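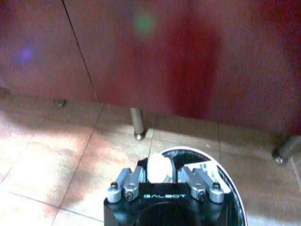

Gripper with paired metal fingers, marked GALBOT.

Product Review: Rolleo Nesting Coffee Tables by Stila
Reviewed by Rocío Soler, May 22, 2018

The Rolleo is a set of two nesting coffee tables from Stila, sold as a single item and intended for living rooms, waiting areas and small lobbies. The larger table has a solid ash top on a powder-coated steel base. The smaller table, in the same materials, slides beneath it on felt glides. Our office purchased one set in February at a price of $1,683, delivery included, and has kept it in daily use in the reception room.

Assembly

The set arrives in 3 cartons. Legs are attached with hex bolts, and the key is supplied. The printed instructions are clear except on page 4, where the left and right stretchers are labeled the wrong way around. Stila has acknowledged the error and posted a corrected sheet on its website. Both tables stood level on a tile floor without adjustment.

Finish and Construction

The tops are finished in hardwax oil. Water rings left overnight were removed with a damp cloth, but a spill of red wine left a faint mark that required light sanding. Edges are rounded and comfortable to the hand. The weld at one corner of the smaller base was rough and should have been caught at inspection. The manufacturer rates the larger table for a load of 190 pounds.

Use

Clearance between the two tops is narrow. A magazine may be left on the smaller table when it is pushed in; a cup may not. The felt glides perform well on tile and wood but drag on carpet, and purchasers with deep-pile rugs may prefer the Somia, a fixed table from the same maker.

Comparison

The Öberg nesting set costs less and is lighter to move. Its veneer top cannot be sanded in the same manner, and its base flexes when the smaller table is pulled out quickly. The Rolleo is the steadier of the two.

Rating

Recommended, with reservations as to the clearance and the quality of the welds. Replacement glides are sold separately in packs of eight.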